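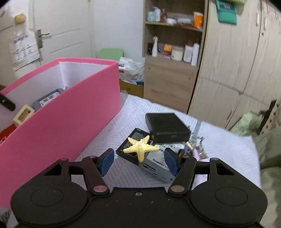 A hand-held gripper closes in on a starfish resting on a battery and a white-topped pack, with a pink box to one side.

The hardest part of the job, Nga Tiêu says, is staying slow. She has the tool in her right hand and a table of odds and ends in front of her, and after an hour of picking things up, her wrist wants to go at its normal speed.

"If I rush, the fingers close before they're lined up," she says. "Then that's what the machine learns from me."

Tiêu is one of the collectors working for Cudamar, a project that gathers examples of everyday handling. The examples go to a learning system that will later be asked to run a robot arm. Each one is a recording of a person reaching for an object with the gripper, closing it, moving the object somewhere and letting go. A camera on the tool records the whole reach from close up.

The work happens in people's homes, most of them in Stosdale. Cudamar tried a rented room first, with a gray table and a fixed set of objects. Magdalini Galanis, who runs collection, shut that down in August.

"The model got very good at the gray table," she says. "We moved it to my kitchen and it was lost."

Now a session uses whatever the household has. Old batteries and cables are common, and so are toys. A starfish is a useful thing to practice on. Its arms point in every direction, and a collector has to choose where the fingers go. Laid across other objects, it also forces a decision about height. Come in too low and the tips hit what's underneath.

A session lasts 2 hours, with a break in the middle. Collectors work in sets of 30 reaches and change the arrangement after each set. They are told to move the large things too, such as a box or a bag, so the background doesn't stay the same. Tiêu's brother Bình, who collects on the other side of town, prefers to do the cluttered tables first, while he is fresh.

Not everything gets used. Anca Tudose reviews the recordings at the Strickland office, usually at double speed with a keyboard shortcut for each kind of fault. The last batch she finished held 1,311 recordings, and she kept 700 of them for training. Some had a hand blocking the object. Many were reaches in which the collector changed their mind halfway and went for something else.

Fumbles are a different matter. For the first few months Tudose threw out any recording with a slip in it. She and Galanis argued over this, and the rule was changed. A slip followed by a clean second try now stays in, with a tag.

"A robot trained only on perfect grabs doesn't know what to do after a bad one," Galanis says. "It just stands there holding air."

The tool has changed less than the rules have. It is made by Skunard, a small shop that also repairs lab equipment. Evangelia Pappas, who builds them there, would like to make the next version lighter. Collectors have asked for that since the start. She has been slower to agree to a narrower pair of fingers, which would reach into tight piles more easily but would no longer match the arm the system is meant to drive.

For now, Tiêu gets around the problem by turning her wrist and coming at the pile from another side. She resets the table, checks that the fingers open all the way, and starts the next set.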